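Gripper opens by itself mid-lift, anyone else?

Stusard Owners Board > Arms and Grippers > Faults

mallee_mick
Posted 02/04/2018

G'day all. I've got a Stusard arm on the bench doing a table clearing job, and the gripper has started letting go when it shouldn't. It picks up a plate by the rim, gets it a hand's width off the table, then the fingers open right up. No command in the log. It did this on cycle 322 and again on 698, and the second one took a chip out of the tabletop at the far end (and the plate, obviously). I had my hand nearby the first time, which I'm not proud of.

Firmware is current, fingers are the stock black ones. I've reseated the wrist cable twice and it made no difference. 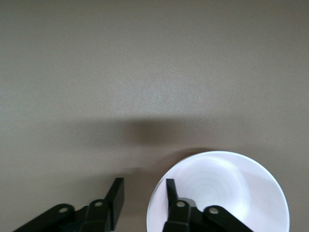

My grip settings are whatever Sterkton shipped in the clearing profile, so force at the default and slip detection on. I haven't touched the open width either, and you can see how far apart the fingers sit, one over the white plate and the other way out over bare table. Could a wide opening like that be upsetting the position sensor?

tin_shed_robotics
Doubt it's the width. Mine opens that far all day. I'd bet on the cable, reseated or not. The Jilano connectors lose tension and you get a brownout on the gripper board, then it reboots and homes to open. Homing to open is a daft default if you ask me.

pepperbush
Disagree with the cable theory. A brownout would show as a gap in the log and Mick says there's no command, he didn't say there's a gap. I had the same drops and it was slip detection. Glazed plates are slippery, it tries to regrip, opens first, and by then you're sweeping up. Turn it off and run a few hundred.

tin_shed_robotics
Turning off a safety feature to fix a safety problem, righto.

pepperbush
It's not a safety feature! It's a grip feature. The e-stop is the safety feature.

mallee_mick
Play nice. Just checked, and there IS a gap, tiny one, right before the 698 drop. Nothing at 322 though. So you might both be right, which is no help to me at all.

ververidis_fan
Did you swap the Ververidis adapter plate when you did the firmware? The old one pinches the cable at full wrist rotation. Colour of the sleeve doesn't tell you anything, you have to take it off and look.

mallee_mick
Nope, still the old adapter. Pulled it off tonight and there's a flat spot in the cable where it goes past the edge. New cable and adapter ordered. Slip detection stays on for now, and I've taped a line on the floor that I stay behind while it's running.

pepperbush
Fair enough. Still reckon 322 was slip.

mallee_mick
Update: new parts in, 1104 cycles with no drops. I'm only using plastic plates until it's done a lot more, and I'll try it with slip detection off after that so pepperbush can sleep.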